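Rullora Shared Workshop
Progress report to the Hinojosa Fund
November 1, 2023

Grant period started in April. Short report this time, full accounts to follow seperately.

Where we are. Back room cleared. Heavy machinery staying along its own side, too costly to shift. Power checked, two sockets replaced. Rent paid up to the end of the quarter. Spent so far: £3,216, nearly all of it on benches, sockets and hand tools. Receipts scanned, in the shared folder. 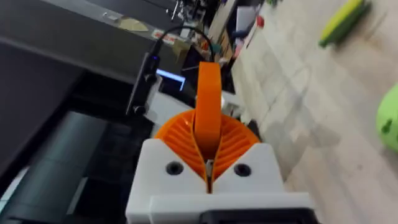 Dark machinery to the left, small screen lit pale blue behind.

Still to do on that side: cable tidying, labels for the switches, a proper shelf. Quote from Telov came in higher than expected so have asked for another. Will not go ahead without checking with you first.

Benches and tools

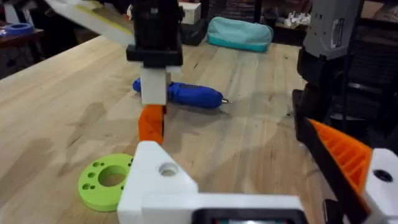

Reading time: 2 minutes

The wooden tops are in use. Pale wood, knots and straight grain, a dark crack-like mark in one place. Happy to live with that. One coat of oil budgeted, not yet done. Blue screwdriver is out on the bench with its bit in, the bright green ring is out too, on the left. Both need a home on the tool board when it goes up. Board is cut, fixings on order from Rurnard, delivery date moved twice now.

Small parts. Our worst problem in the spring, everything in carrier bags. Now going into tubs and cardboard canisters by type. The green and red plastic pieces have a round canister with a blue label. Sponge kept on the bench for wiping down.
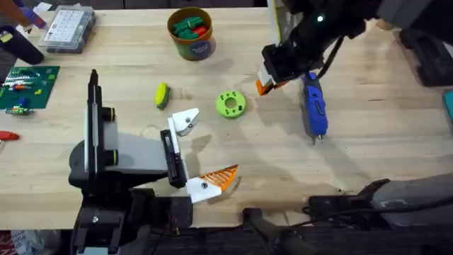

Sorting will carry on through the winter. We had put down 200 storage tubs in the bid, 100 bought, rest on hold untill we know what fits under the benches. Would like to move the remainder of that line to lighting if you agree. Please let us know by email.

Loan scheme. Sign-out sheet drafted, wording needs a look. Hand tools first, powered ones only after an induction. Blue electric screwdriver is on the list for the first round.

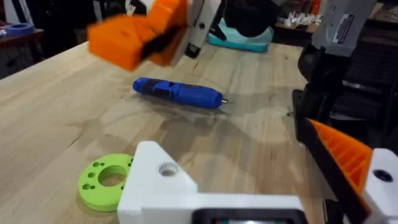

Inductions will be in small groups, evenings mostly. Risk assessment done for hand tools, the one for the machinery is half written. Insurance renewal is due and the premium has gone up, figures in the next report.

Next payment: please use the same bank details as before.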